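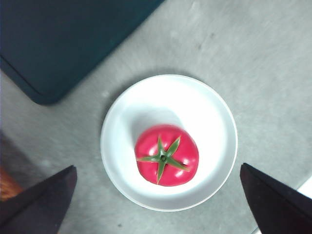
April, abends am Küchentisch

Die Fensterbank ist voll. Ich habe heute früh noch behauptet, dass ich dieses Jahr vernünftig bleibe, und jetzt stehen da schon wieder Joghurtbecher bis hinter den Vorhang, und in jedem zweiten Becher steckt ein abgebrochener Eisstiel, auf dem ich meine eigene Schrift nicht lesen kann. Irgendwas mit »Fl«. Fleischtomate? Flaschentomate? Man wird es im August sehen.

Pikiert habe ich am Vormittag, als das Licht gut war. Erst die gelben Cocktailtomaten, die sind dieses Jahr kräftig und haben schöne dicke Stängel, dann die Ochsenherzen, die leider ziemlich geschossen sind. Die standen zu warm neben der Heizung, selber schuld. Ich habe sie bis zu den Keimblättern eingegraben und hoffe jetzt einfach. Zwei sind mir dabei geknickt, eine habe ich trotzdem eingesetzt, schräg, mit einem Zahnstocher daneben. Meine Mutter hätte gelacht und sie weggeworfen.

Mit der Erde bin ich unzufrieden. Ich hatte mir vorgenommen, keinen Torf mehr zu kaufen, und habe stattdessen zwei Säcke von diesem Holzfaserzeug geholt, das oben staubtrocken aussieht und unten pitschnass ist. Beim Gießen merke ich nie, wo ich dran bin! Morgen mische ich noch ein bisschen vom gesiebten Kompost drunter, der hinterm Schuppen liegt, wenn ich an der Schubkarre vorbeikomme. Der Reifen ist nämlich wieder platt.

Mittags dann der Anruf von Shona. Shona Baxter, mit der ich damals in Brindcombe gewohnt habe, in diesem feuchten Häuschen mit dem Gewächshaus dran, in dem im Winter die Fahrräder standen. Sie hat jetzt wieder ein Stück Land, nur gepachtet, und will alles auf einmal: Bohnen, Kürbisse, Artischocken, einen Pflaumenbaum. Ich habe ihr gesagt, sie soll mit Salat anfangen, und sie hat gesagt, Salat sei was für Leute ohne Fantasie. Dann haben wir eine Stunde über ihre Schwester geredet und am Ende noch fünf Minuten über Schnecken. Sie schwört auf Bretter, die man abends auslegt und morgens umdreht. Das habe ich letztes Jahr auch gemacht, aber morgens um sechs im Bademantel Schnecken absammeln, dazu muss man der Typ sein. Ich bin es genau vier Tage lang gewesen.

Sie hat mich auch an die Pomare erinnert, unsere Tomate aus Brindcombe. Wir hatten die Samen von einem alten Mann am Ende der Straße, der sie so nannte, und ich habe die Sorte seitdem in keinem Katalog gefunden. Eine mittelgroße Rote mit dünner Haut, die schon beim Angucken platzte, aber der Geschmack! Auf Toast, mit Salz, im Stehen. Shona meint, sie habe noch ein Tütchen irgendwo in einer Blechdose, aus dem Jahr 2000. Ob da noch was keimt, bezweifle ich stark. Sie schickt es mir trotzdem, und ich weiß jetzt schon, dass ich die Körner in Kamillentee einweiche und dann drei Wochen lang jeden Morgen auf nackte Erde starre.

Nachmittags im Garten. Der Boden ist noch kalt, ich habe die Hand reingesteckt und gleich wieder rausgezogen. Die Erbsen sind trotzdem da, eine ganze Reihe, ein bisschen krumm, weil mir beim Säen die Schnur weggerutscht ist. Der Rhabarber schiebt. Den Schnittlauch habe ich geteilt und die Hälfte nach vorne an den Weg gesetzt, damit ich ihn auch bei Regen in Hausschuhen erreiche. Im hinteren Beet liegt noch das Laub vom Herbst, und darunter war alles voller Regenwürmer, also habe ich es wieder zugedeckt und so getan, als wäre ich nie da gewesen.

Die Regentonne läuft wieder, 300 Liter, und sie ist schon halb voll. Letzten Sommer war ich ja der Meinung, dass eine reicht. Sie hat nicht gereicht, im Juli habe ich mit der Gießkanne aus der Badewanne geschöpft und das ganze Treppenhaus vollgetropft. Eigentlich müsste eine zweite her, aber wohin damit? Neben den Schuppen passt sie nicht, vor dem Küchenfenster will ich sie nicht haben. Vielleicht hinter den Holunder. Ich gehe morgen mal mit dem Zollstock raus.

Ach ja, und das Tomatendach. Das steht seit dem Sturm im Februar schief, die Folie ist an der einen Seite eingerissen, und ich habe sie mit Klebeband geflickt, was ungefähr bis zum nächsten Wind halten wird. Ohne Dach brauche ich mit den Ochsenherzen gar nicht erst anzufangen, voriges Jahr hatte ich im August die Braunfäule drin, und dann geht es so schnell, da kann man zuschauen. Die grünen habe ich noch gerettet und Chutney draus gekocht. Acht Gläser, zu viel Ingwer. Vier stehen immer noch im Keller und gucken mich an, wenn ich Kartoffeln hole.

Abends noch ein Samenkatalog im Bett, ganz gefährlich. Die haben jetzt eine schwarze Sorte mit grünen Schultern, und eine, die angeblich bis Weihnachten hält, wenn man die ganze Pflanze kopfüber aufhängt. Ich habe drei Kreuzchen gemacht und zwei wieder ausradiert. Wo sollen die denn hin? Auf der Fensterbank ist kein Platz, auf dem Schreibtisch auch nicht, und im Schlafzimmer stehen schon die Paprika.

Zum Abendessen gab es übrigens Nudeln mit Tomaten aus der Dose, was mir ein bisschen peinlich war vor all den Pflänzchen. Die frischen aus dem Laden schmecken im April nach gar nichts, da bleibe ich stur, ich warte lieber. Bis dahin lebe ich von Dosen, Radieschen und Vorfreude.

Morgen also: Kompost sieben, Reifen flicken, Zollstock suchen (zuletzt gesehen beim Regal im Flur), neue Eisstiele beschriften, und zwar mit Bleistift, der Filzstift verläuft immer. Und die Paprika müssen gedreht werden, die lehnen sich schon alle zum Fenster rüber. Shona will am Abend noch mal anrufen – wegen der Artischocken.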